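Jun 13, 2024
By Peninah Rweyemamu

The piano is in the house. I have to write that down first or I'll be at this page until midnight working my way around to it. It is against the long wall in the front room, where the bookcase was, and the bookcase is in the hall, where nobody can get past it without turning sideways, and I have played the same four measures so many times today that when I stopped to make supper I caught myself chopping onions in three-quarter time.

I've wanted one since I was nine, when Mrs. Next Door (we only ever called her that, and I'm ashamed to say I don't know now what her name was) used to let me sit on her back step while she practiced. She played hymns and show tunes and one long sad thing with a lot of crossing of hands, and she never minded me there, and she never offered to teach me either. I don't hold it against her. I was a very fidgety child. But I think I've been sitting on that step in some part of my mind ever since, and when Upendo called in April to say that Skelteo was clearing out its back room and had an upright going for $200, I said yes before she'd told me the color.

It's brown, as it happens. Reddish brown, with a sun-faded patch on the left side in the shape of whatever used to stand next to it, and two rings on the lid where somebody kept their coffee. I was going to have the rings taken out, and now I find I like them. Somebody sat there long enough to need a second cup.

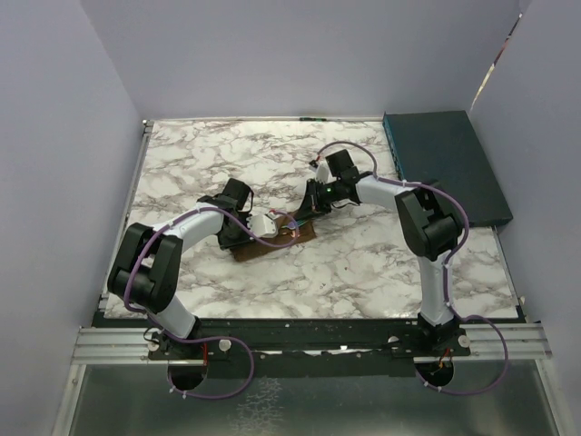
8 min read

It took from April to now to get it here, and most of that was the stairs. There are only five of them, up to the front porch, and I have gone up and down them for years without giving them a thought, but the man at Skelteo looked at the photograph I brought in and sucked his teeth. He wanted a ramp. Then he wanted a different ramp. Then the fellow with the good truck hurt his shoulder, poor man, and we had to wait for him to mend. I sent over a coffee cake from Mfinanga's, partly out of sympathy and partly, if I'm going to be truthful in my own diary, out of impatience.

Well, they came this morning, a little after eight, and I was still in my robe with my hair every which way. Demetrius came over from across the street to "supervise," by which he meant stand on my lawn with his coffee and call out left when he meant right. I was so nervous I couldn't watch. I went and stood in the kitchen with my hands flat on the counter and listened to the wheels on the boards, and there was one awful moment when everything went quiet, and then a thump, and then every string in the thing hummed at once, very low, like a big animal turning over in its sleep. I'll remember that sound. It was the first note it ever made in my house and none of us played it.

They wouldn't take any money beyond what I'd paid, so I gave them the rest of the lemon bars and they ate them on the porch steps. The younger one asked who in the house played. I said I was going to. He said his grandmother took up the accordion when she was seventy-one and now the family eats in the garage on Sundays.

Talha Tanoli came at eleven to look it over. He's the tuner, and he's been recommended to me by so many people that I was half expecting someone with a cape. He turned out to be a quiet young man with a canvas roll of tools and a bad cold. He took the front panel off and leaned it against the couch, and there was the whole inside of it, all those little felts and hammers standing in a row, and I said "oh!" out loud like a fool. I hadn't known it would be pretty. He told me I should let it sit two or three weeks before a proper tuning so the wood can get used to the room. I asked what the wood had to get used to, and he looked around very politely and said, "Mostly the window."

So I've moved the fern, and I've started keeping the blind halfway down in the afternoons, and I've given up my best reading light for a piece of furniture. Marriage must be a bit like this.

He did fix two keys that were sticking, the D just above the middle and one way down at the growly end. Under the D he found a flat little pencil stub and a paper star, the gummed kind they give to children for good work. Gold, or it had been. I have put it inside the front cover of this diary with a bit of tape. I wonder whether the child ever knew where it went. I like to think there was a terrible hunt for it, with cushions pulled off and a brother accused. 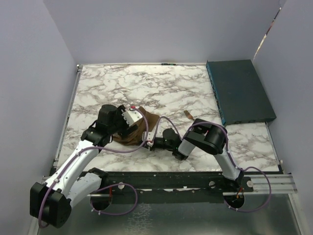

1,157 words

Then everyone went home and I was alone with it, and do you know, I was too shy to start? I dusted it. I dusted it again. I adjusted the bench, which squeaks, and I laid out the book Salim lent me, the one his girls used, with their names written in it in purple marker and a great many hearts. It's a book for children, so the notes are the size of grapes, and I was very glad of that without my glasses. The first piece is about a frog. There are words under the notes and I sang them, since the windows were shut.

My right hand took to it quite nicely. My left hand is another person entirely. I gave it one thing to do, one note held for three counts while the other hand went hopping off with the frog, and it simply would not stay put. It wanted to go along. I had to sit and talk to it. I would get two measures in and feel so proud that I'd lose my place being proud, and have to go back, and I must have started that frog over more times than Mrs. Next Door played everything she ever played.

But there was one time through, I think just before four, when it went. It was only the first line, but both hands were doing what they were told and I wasn't thinking about either of them. It lasted as long as it takes to say so. I sat there with my heart going. I had the silliest urge to telephone someone, and I did, I called Upendo at work, and she made me put the phone on the lid and play it for her, and naturally I made a hash of it, and she clapped anyway. She is a good friend. She also told me that the frog is on page 4 and that the book has 129 pages, because she had looked it up, because she is that kind of good friend as well.

I've been thinking this evening about why I waited. There was never a year when I couldn't have found two hundred dollars somewhere, or at least there were several years when I could have, and spent it on things I can't now name. I told people I didn't have the space. Then when we moved here to Pukudum Street and I had all the space in the world, I told them I was too old to start. I think the real reason is that as long as I never tried, I might have been wonderful. I could go on hearing that long sad piece in my head with my own hands doing the crossing. And now I've tried, and I am a beginner with a stiff fourth finger, and I find I don't mind it half so much as I thought I would. I was braced for it to hurt and it's been one of the nicest days I've had since spring.

I should write down that Mother would have disapproved of the coffee rings and loved the rest. She had a good ear. She'd sing the alto line in church without looking at the book, and she'd reach over and tap my knee when the tenors came in late. I'd have liked her to hear the frog.

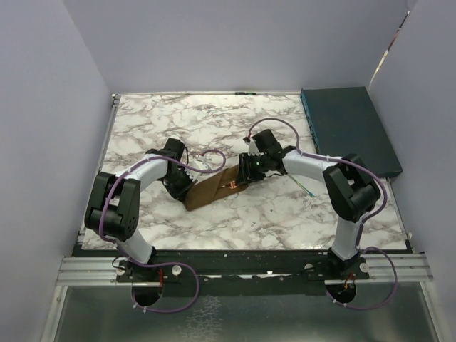

Brown strip across the marble, with the little copper-colored coil on top.

Practical matters, before I get too sleepy to hold the pen. The bookcase can't stay in the hall. Demetrius says he'll help me get it upstairs, if he isn't allowed to call directions this time. I need a lamp, one of those with a long low shade that sits over the music, and I need felt pads for under the feet, and Talha says a small dish of water inside the bottom in winter is an old wives' trick and does no harm. I have to ask Salim whether his daughters want their book back. I rather hope not. The younger one has drawn a crown on the frog.

Also I have to decide about lessons. There's a woman two streets over who takes adults, and she has a card up at Mfinanga's by the register, between the lost cat and the yard sale. I took one of the little tear-off tabs when I went for bread this evening and it's in my coat pocket now. Hers had only two left, so either she's very good or people around here like tearing paper. I think I'll give myself a week first, with the frog and whatever comes after the frog (I peeked, it's a sailboat), so that I have something to bring her besides enthusiasm. Though Upendo says I should go right away before my left hand gets any more ideas of its own, and she may be right about that too.

It's past ten and the window is open and the street is quiet except for somebody's sprinkler. I went in just now to turn off the lamp and I pressed the lowest key, very softly, the growly one Talha fixed, and kept my finger down until I couldn't hear it anymore. It goes on for such a long time. I did it twice more and then closed the lid.

Must remember to return the dolly to Skelteo. They left it on the porch.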